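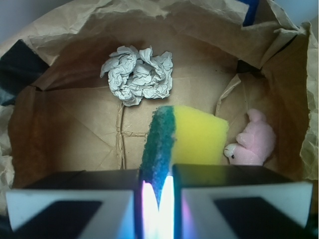
*A sponge, green side and yellow side, and a brown paper bag.*

I moved into the apartment on Nakska Street with two suitcases, a lamp and my grandmother's soup pot, and I've been meaning to write about the kitchen ever since. Not the kitchen itself so much (it's small, it has a window, the window sticks) but the business of learning to wash dishes by hand again after eleven years of having a machine do it for me. I know that doesn't sound like much of a subject. Bear with me, I've had a lot of evenings at the sink to think it over!

When I was a kid in Pulbridge we washed up in pairs. My uncle Urmas washed and I dried, and he had opinions about the order of things that I took for law: glasses first, then silverware, then plates, then whatever was greasy, and the big pan last of all, after it had sat with hot water in it through the evening news. He changed the water exactly once, right before the pan. If you put a buttery knife in with the glasses he'd lift it out and lay it on the counter without a word, and you'd feel terrible.

So naturally I forgot all of it. My first week here I'd leave everything in a heap until bedtime and then go at it with one gray sponge and far too much soap, and the glasses came out looking like somebody had breathed on them. My neighbor Aušra came over for coffee, held hers up to the window, and asked very kindly whether I had any vinegar. I did have vinegar. I also went out the next day and bought new sponges, a dish brush and a proper wooden rack, and I can't tell you how cheerful it made me to unpack them — it felt like the first day of school.

I've settled into a routine now, more or less. Breakfast things get done while the second cup of coffee is brewing, which takes 5 minutes if I don't stop to look at the birds. Dinner waits until after my walk. The rough side of the sponge is for the oven dish and the bottom of the soup pot only, never the nonstick pan (I learned that one the expensive way), and the soft side does for nearly everything else. At night I wring the sponge out hard and stand it on its edge behind the faucet. After two weeks it gets demoted to the bathroom tub, and a fresh one comes up from under the sink.

The soup pot is the one I take my time over. It has a dent on one side from before I was born and the lid has never fit right. I scrub it the way Urmas did, in small circles, with the radio on, and some nights I run the water a little longer than I need to because my hands are warm and there's a song I like.

Aušra is coming again on Saturday, with her sister this time, and I'm making the barley soup. If you have a good way of getting burnt barley off the bottom of a pot, please leave it in the comments, as I expect I'll want it by Sunday morning.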